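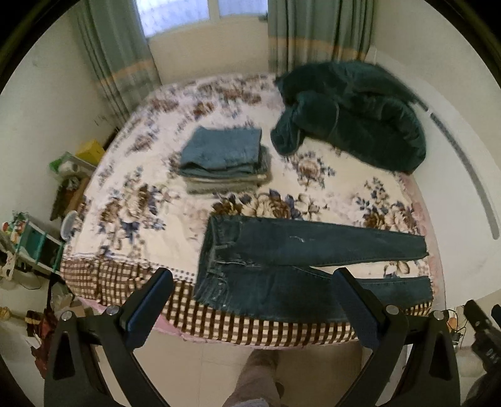 Stories > Small Business > Interviews

Home Stories Recipes Travel Contact

"I Still Sew the Last Button by Hand"

Şengül Kozan is 69 and she repairs clothes in a small shop in Voltovport. She learned the work from her aunt in Gresa, when she was still a schoolgirl.

"My aunt did not explain much," she says. "She gave me a torn sleeve and went to make the soup."

Today most customers bring jeans. The knees go first, then the pockets. She prefers old coats -- the cloth is better, and the lining can be changed. Her notebook has over 900 names in it, and some of them come back every May with the same zipper.

I asked if young people are interested in this work. "Five came to my evening class," she answers. "One, Nevzat Karaca, is now better with the machine than me. I did not tell him yet."

And what should we all learn to do at home? She thinks for a moment. "Close a seam before it becomes a hole. It takes you as long as one cup of tea."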